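Readers of this journal will recall that the July entries were given over to hand care. The present entry concerns lip balm, and in particular the overnight balm from Liller, which I purchased at full price and have now worn for 49 nights.

The balm is supplied in a squeeze tube with a slanted tip. The texture is firm at first and softens on contact with the skin. It has no color and only a slight scent of oats. One thin layer is sufficient; a second tends to travel onto the pillowcase.
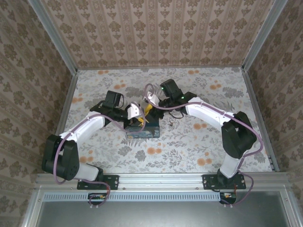
For comparison, I wore the Medrano balm on alternate weeks during the day. Medrano is the glossier of the two and sits well over a matte lipstick, but it requires reapplication after every meal. Liller remained in place until morning on all but three nights - each of them a night on which I had also applied a retinol cream close to the mouth.

Persons with sensitive skin should note that Liller contains lanolin. The Ornden balm does not, and it remains my recommendation for anyone who must avoid that ingredient.
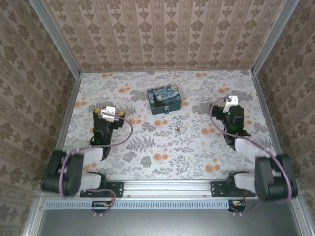

Starry-night style tin on the fern-print mat.

With regard to value, the Liller tube is the more expensive purchase but is used slowly. Mine is still more than half full. The Medrano pot was finished in five weeks.

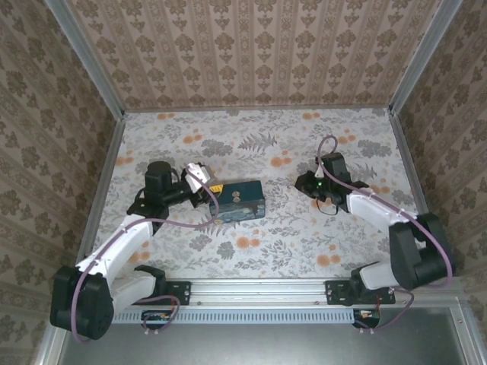

Ukisitz wrote in to say that the Liller balm pilled badly over a peptide serum, and asked whether the order of application should be reversed. I would advise waiting until the serum has been fully absorbed - if pilling continues, the serum may be kept for the morning.

The next entry will address lip scrubs.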